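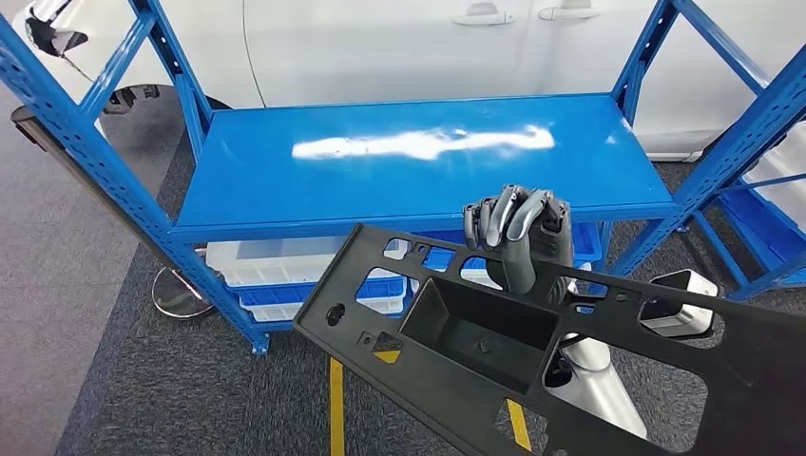
So Flekar, the dating app I keep deleting and reinstalling, is finally bringing its singles nights to Wendbridge! The first one's in July at the Citano, upstairs, and there are 85 spots. Kyu-ri Yeom is hosting -- she ran the speed rounds at Tripathi last year and I laughed the whole way home (no second date, sadly). Over 2,000 people are on the waitlist already, so sign up tonight. You can bring up to two friends.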